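How to Keep Marker Drawings Flat with a Box Lid and a Binder Clip
By Arnulfo Quintero

Marker drawings on paper like to roll up at the ends, and then the color rubs off on everything.
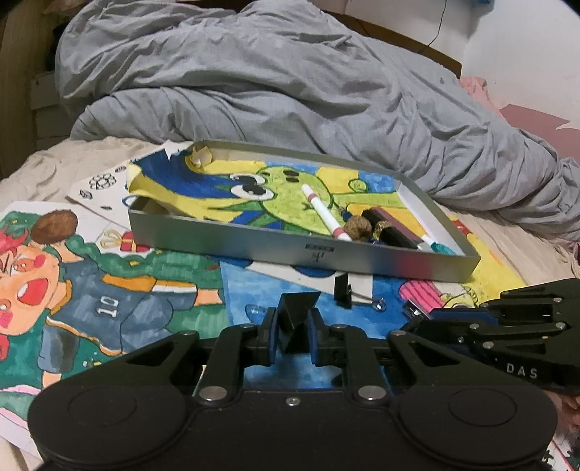
For this method you need a shallow tray or a box lid with low sides, one black binder clip, a sheet of thin cardboard and two heavy books.

1. Wait 30 minutes after the last marker stroke. Dark blue and black need more time than yellow.

2. Put the drawing in the lid with the colored side up. If one end climbs over the rim, leave it for now.

3. Roll the curled end softly in the opposite direction, with your palm and not with the nails.

4. Cut the cardboard to the size of the paper and lay it behind the drawing. Close the clip on both together, on a corner without color - the clip leaves a small mark.

5. Next morning take the clip off and press the drawing under the books for 4 days.

Paper of 100 grams becomes flat easily. My thicker sheets, of 320 grams, stayed under the books for one more week.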